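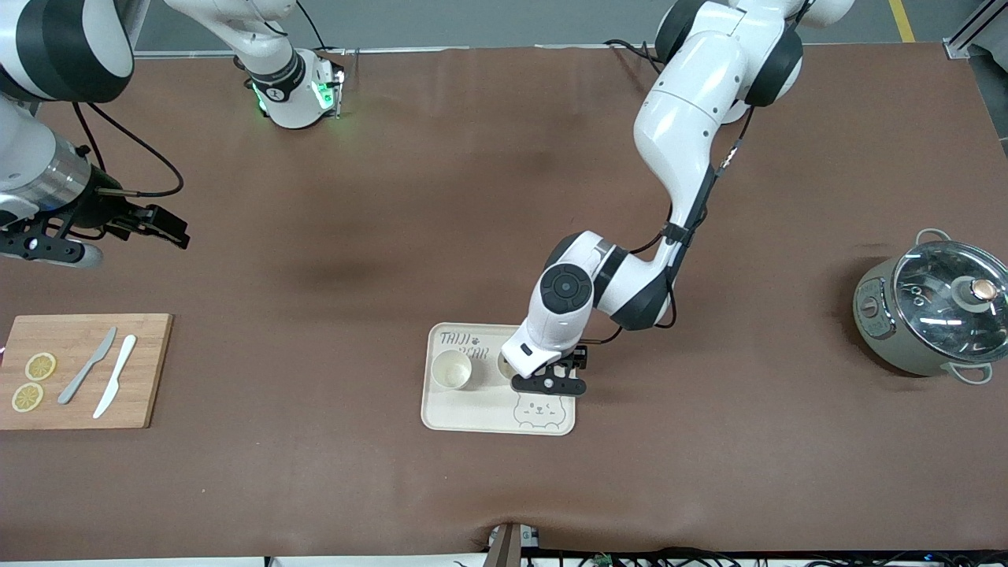
Plorneo will rent you a tea maker for 378 dollars a week, plus GST, and it weighs more than my fridge. The service is called Pravon. It consists of two white arms, a table, a technician on the phone and a monthly invoice, and it is pitched at offices, hotel lounges and the sort of aged care home that has a grand piano. I spent a Thursday at the company's showroom, where the cups are set out side by side on a beige tray with a smiling bear on it, the lemon comes ready sliced on a bamboo board, and the electric pot is a sage green I have seen on a great many kitchen splashbacks. One arm does the fine work at the tray. The other spends a good deal of its day suspended over the table, in the manner of a brother-in-law at a barbecue.

Kamala Pai runs the trials program and has the patience of someone who has watched a lot of tea being made slowly. She told me the arms had completed 2,422 servings by August, and that she had drunk more of them than her doctor would like. "The first 1,000 were mostly us," she said. "After that we started letting customers in."

The basic order is lemon tea, two cups. You tap it into a tablet and go back to your desk. My first round took 15 minutes, which is long enough to read the brochure twice and start on the warranty. The gripper comes down to a cup with enormous care, closes its two fingers, thinks, and moves on. I have been served faster on trains. I have also been served far worse tea on trains, and the lemon went in without a splash.

Where Pravon earns its keep is in the fussing. Ask for one slice in the left cup and none in the right and that is what you get, every time I tried it. Move the tray a hand's width while the arms are parked and they find it again. Move it while they are working and everything stops, and you get a message on the tablet that manages to be both polite and hurt.

The lease covers the arms, the table mat, software updates and two service calls a quarter. Crockery is your own affair, within limits: the cups must be round and have no saucer. Slicing is an optional extra, and Pai would not be drawn on a price. Lemons are not included at any tier.

There is competition, of a kind. Kostberg sells a sealed cabinet that is quicker and has all the charm of a parking meter. Castellanos offers a single arm on a cart, cheaper again, though it wants a person to pass it things — a job I believe we used to call making the tea.

Plorneo wants a minimum term of six months. Deliveries need a ground floor or a goods lift, and somebody on site who is willing to wash the cups.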